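Dusville Table Setting Notes: README
Last revised: May
By the Osagie documentation group

Filed under: Datasets / Household / Tableware and Small Surfaces

# Dusville Table Setting Notes

Written notes and reference pictures for short table tasks: putting out a cup, moving a plate, loading and clearing a tray. The collection covers a small set of everyday items on low tables in shared rooms. It is maintained under the Osagie project and shares its naming rules with the older Pevby kitchen notes.

## Contents

- 656 task notes in plain text, one per file
- 36 item sheets (cups, plates, bowls, trays, fruit)
- 24 table sheets, one for each table and top
- an index file, tab separated

The index is capped at 1,000 rows. Anything past that goes into a second index with the same columns.

## Items

Each item sheet gives a short name, a color, a shape and a usual place on the table. Color is recorded as it looks from standing height. Clear and tinted cups are listed as translucent, followed by the tint. Plates are listed by color only, as an oval plate and a round plate are hard to tell apart from a low viewpoint and the two had been mixed up in earlier sheets.

Fruit is treated as an item and not as food. An apple on a plate is entered as two items with the relation "on". A cup on a tray is handled the same way.

Trays have their own field for rim height (low, raised, none). A raised rim changes how a cup has to be lifted: up first, then across. Notes that skip the lift are marked incomplete.

## Table layout

The standard layout places the tray at the near side of the table and the plate at the far side, with bare surface between them. The cup starts upright on the tray. Chairs stay wherever the room has them and are entered under "surroundings" only if they face the table. 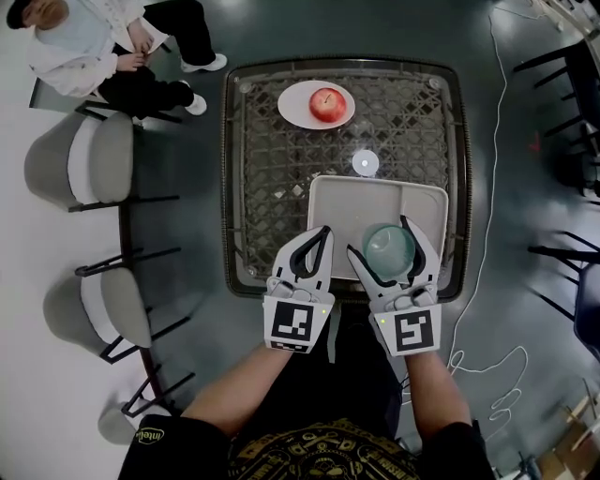
## Surfaces

Surface type affects the wording of a note more than any other field. Use one of the following:

- glass, clear, with pattern below
- glass, dark
- wood, finished
- wood, bare
- cloth
- other (describe in one line)

For glass over a lattice or weave, enter the pattern in the "below" field and leave "texture" blank. The top itself is smooth, and a reader who sees "woven" under texture will expect a cup to catch on it. Reflections from overhead lighting are entered as "glare" with a position: near, middle or far.

Tables with a dark frame and a glass top may be sheeted as either of the first two types depending on viewpoint. Both entries are valid. Do not merge them.

## Viewpoint

Every table sheet has an "over" entry and a "low" entry. The low entry includes whatever stands on the floor past the table, along with seating and desks. Keep it to one paragraph. Item positions are always given from the viewer's side, so left in one entry may not be left in the other. 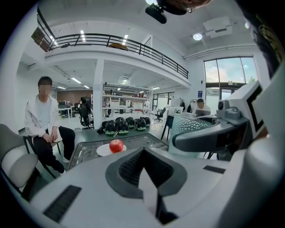

Can the plate and the tray be swapped in a note?

Only if the note says so in its first line. The standard layout is assumed everywhere else, and a swapped note without that line will be read with near and far reversed.

## Known issues

- Sheets carried over from Pevby use "dish" for both plates and bowls. Search for both terms.
- Four table sheets have no "below" field.
- The Brakora index reader drops blank columns. Put a single hyphen in any empty field.

## Changes

- Split "glass" into two surface types
- Added rim height for trays
- Removed "size" from item sheets; small, medium and large were applied inconsistently

Contact: Osagie documentation group, Dusville | Copyright Osagie | Back to top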